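Workshop notebook, Clorley
Reading time: 2 minutes
Last updated: 3/28/26

Second trial of the green salve from the Wusham receipt book. In October I made it with too much wax and it came out of the pot like candle, so this time I have changed the amounts.

The receipt says only "a good handful" of elder leaves and "enough" suet. My handful weighed 58 g after I took off the stalks. For the fat I used 146 g of mutton suet from the butcher in Ham, cut small and melted in the double pan. Beeswax 6 g, half of the last time. The leaves went in when the fat was fully clear. I kept it at a low heat until the leaves were crisp, then pressed it through linen.

Yield was nearly 51 ml, poured in two jars. I lost a lot in the cloth. Next time I should warm the cloth before pressing, and maybe also the spoon.

Colour: strong green at first, more olive when set. Smell is not pleasant, but less sheep than I feared. On the back of my hand it spreads well and does not crumble. I did not put it on any broken skin and nobody else should, we do not know what is in it and raw elder leaf is poisonous. Both jars have a label saying this.

One problem with the reading. The line after the suet has a word which I took as "rosin" but in the Litiveck copy it is clearly "raisins". Raisins are in other salves of this time, so I cannot say it is a mistake. I left out both. To decide it we must compare the letter s in the two hands, and I have only the poor scan of the Wusham page.
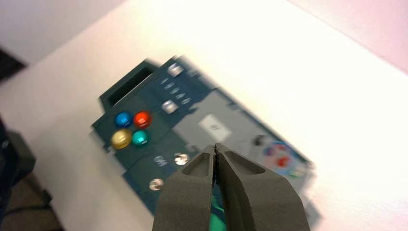 Gripper over the task board, blurred.

Still to do:
- ask Litiveck for a better scan of the salve page
- small batch with rosin, small batch with raisins, same suet
- look at the jars again for mould and write it here
- buy linen, the old piece is finished

The double pan is soaking in the back sink. Please do not use it for food.

Recent entries
Plague water, first distilling
Ink from oak galls, the Ham receipt
Beeswax: how to clean it
Weights and measures in the Litiveck copy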